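Bringing the old workstation back to life

Well, it only took me until June, but the big tower has finally come out from under the bench! Some of you will remember it from the Orach days, when it did all the overnight rendering and kept the back room nice and toasty. It's been sitting there with a dust sheet over it ever since we moved, and every time I needed the vacuum cleaner I had to drag it out of the way, so something had to be done.

The plan was a simple one. Clean it up, change the processor, put in as much memory as I could lay my hands on and then pass it to Zoltán Rácz, who wants it for his map scanning and isn't fussy about looks (or weight – it's a two-person lift, this thing). I bought the parts from Preda, who do second-hand workstation bits and pack them very well, and the whole lot came to 105 pounds including the postage. I'd been quoted 130 somewhere else for the processor alone, so I was rather pleased with myself.

The side panel on these just lifts away, lovely design, and then you've got the whole board in front of you. I lay the case flat, put a lamp on either side and keep an old baking tin handy for the screws. Then a cup of tea goes on the OTHER side of the room, a rule I made after an incident with a laptop that I won't go into.

Anyway, on to the part I always enjoy most!

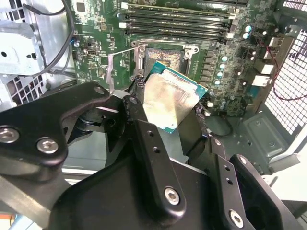

Old paste all over the lid, in grey and gold and even a bit of pink.
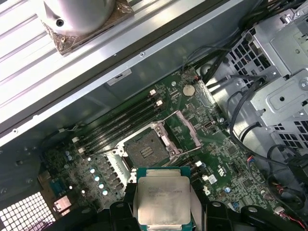
A Xeon by its socket, with the load plate up.

I've had a few emails over the years asking how I get dried paste off a chip, so I'll put it down properly for once. My way is coffee filters and isopropyl alcohol, the strong stuff from the chemist, and I go through far more filters than anybody else would think sensible. You fold one into a little pad, dampen it, hold it on the lid for a moment and then wipe in one direction. With patchy smears like the ones on the chip in the first photo, I'd do the flat of the lid first and then go round the edges with a cotton bud, keeping well clear of those little gold contacts. Kitchen roll will do at a pinch but it leaves fluff, and fluff under a cooler drives me mad. The cooler base wants exactly the same treatment, by the way. People forget that one.

For the new paste I use Landetti, a blob in the middle and a smaller one towards each corner, then straight down with the cooler and no wiggling. I know there are strong feelings about blobs versus spreading. I've done both and never seen more than 3 degrees in it, so please, no letters!

The memory was next on the list. All four slots you can see in the second photo were empty, waiting for sticks, and I do like doing memory on a case lying flat because you can get your thumbs right over the top and press down evenly. Both latches should click. If only one does, take the stick out and have another go, don't lean on it. I changed the coin cell while I was in there too, a few pence well spent, as a board that's sat for years will nearly always have forgotten what day it is.

First switch-on was a long silence, then all the fans at once (I jumped), then a beep and the Dirnon start-up screen, which I hadn't seen in ages and felt quite soppy about. It wanted the clock setting and then off it went. I left it chewing on a test for 13 hours and it was still happily going when I came down in the morning.

Still to do are the front feet, one of which has gone missing, and a squeaky drive cage. If anybody has a spare foot for one of these big Dirnon towers, black or grey, do drop me a line and I'll gladly pay the postage.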